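Fesau Picture Rail, Satin White

Wall-mounted hanging rail for galleries, studios and framing shops. Sold in 10-foot lengths with end caps, screws and 4 cable hooks. Extra hooks and cables are listed under Accessories.

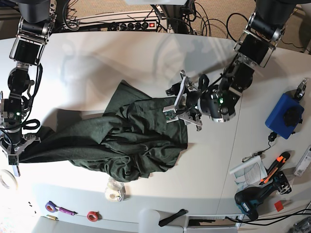 Dark green cloth, white table

The rail screws straight into studs or masonry. Hooks clip in from the front at any point, so a show can be rehung without taking down the rail. Each hook holds 23 pounds. For heavier canvases, use two hooks per work or order the Guérin heavy cable set. 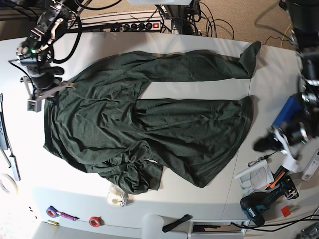 Lengths can be cut with a fine-tooth hacksaw. Cut rail is not returnable. Finish can be touched up with any flat white wall paint.

Carton of 10 lengths: $296
Ships from Sondville. Orders in by noon Thursday go out the same week.
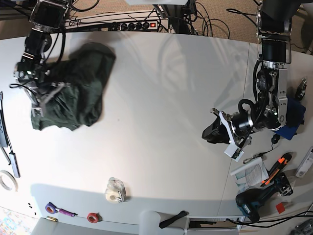 LOSDALE, May

The satin white rail is back in stock at the Losdale counter. Black is still on order. For trade accounts and help with wall layouts, ask for Noémie Lecomte. 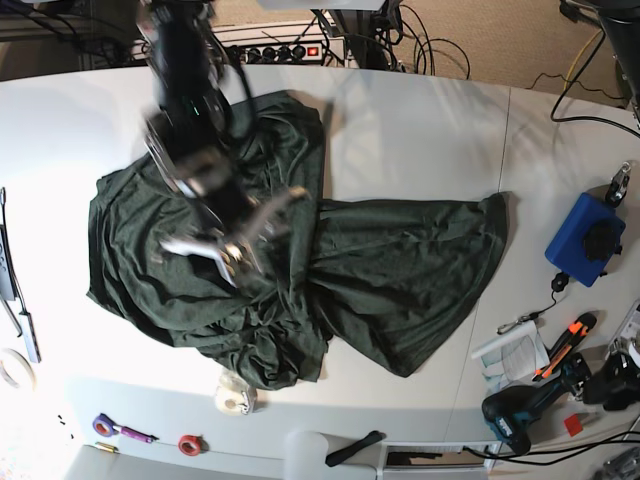 Green garment on a white tabletop

Related: corner connectors, label holders, steel cable by the foot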